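9 Oct 2019

Up at six to get the lobby build onto the test server before the others were awake. It went up clean and then fell over when a third player joined, same as last week.

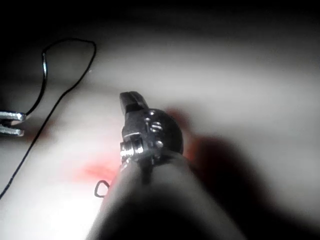 The crash is in the matchmaking code I wrote in August, when I was tired and wanted to be finished with it. It keeps a list of open seats and never clears a seat when someone drops out during loading. With two players you'd never see it. With three it tries to put someone in a seat that's already taken and the whole lobby goes down. I changed the order so the seat is released first and the player record goes after. Ran it for an hour with bots and it held.

Fuad Gebru rang mid-morning about the name. He still wants Kerkton for the game and I still think it sounds like a suburb. Chaltu is on his side, but she's his sister so I'm only giving that half a vote. We left it as Fetano on the store page for now because changing it means redoing the banner, and Yeshi has enough to draw.

Lunch was toast over the sink. Paid the server bill.

In the afternoon I went through the player reports. Wishlists are at 2425, up a little since the demo. Most of the complaints are about the gamepad layout on the Gashaw level, where jump and grapple share a button depending on how close you are to the wall. Letay warned me about that and I told her people would get used to it. They haven't. I'll split them tomorrow and let players remap the rest, as she asked for in the first place.

Error 3328 is still turning up in the logs from one person in Perth. It means the save file didn't match its checksum, but the file he sent opens fine on my machine. He's been very decent about it. I asked him to try with cloud saves off and haven't heard back.

Fuad Wubshet sent over the new music for the menu. It's good, slower than the old one, with a long fade at the start that leaves the screen silent for a bit too long. I trimmed it and sent it back — he'll probably put it back how it was.

We had the call at seven. Everyone there except Chaltu, who was at work. Main item was whether to stay on the Furon engine or move before the next chapter. Letay has a list of reasons to move and they're all fair. The licence gets dearer once we pass a certain amount in sales, and their support takes days to answer anything. But moving means roughly two months of rebuilding things that already work, and I don't have the colour grading or the rope physics written down anywhere except in the project itself. Agreed to finish this chapter on Furon and talk about it again after.

Yeshi showed the new swamp tiles at the end. The water is much better. The reeds flicker when the camera pans and I've put that on my list, under the buttons.

Pushed the lobby fix at half past nine. Need to ring Mum back tomorrow.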